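Home | News | Festivals | Jobs & Calls | Subscribe

Filed under: Calls – Crew and Post

Assistant editor, feature documentary

Ostel is hiring an assistant editor for Brider, a feature documentary directed by Rania Nasrallah. The film is in production and moves to a full edit in June. The post is full time for 24 weeks, on site, reporting to the editor, Quang Huỳnh.

The archive holds 425 hours of camera material and 40 hours of separate sound. Duties include syncing, logging, transcoding, subtitle checks and turnover to sound and color. The assistant also keeps the project database current and prepares screening copies – usually by 5 p.m. on the day of a cut.

Applicants need one completed feature credit in a cutting room and a working knowledge of proxy workflows and timecode. Spoken Vietnamese or Spanish is useful but not required. 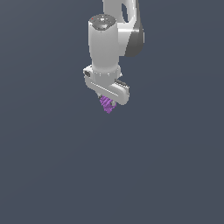

Vol. 300, p. 40

Send a resume, a credit list and the names of two referees to Lizeth Puma, post-production supervisor. No showreels at this stage. Shortlisted applicants will complete a paid two-hour syncing test.

Contact | Advertise | © Uvlow Film Bulletin | Back to top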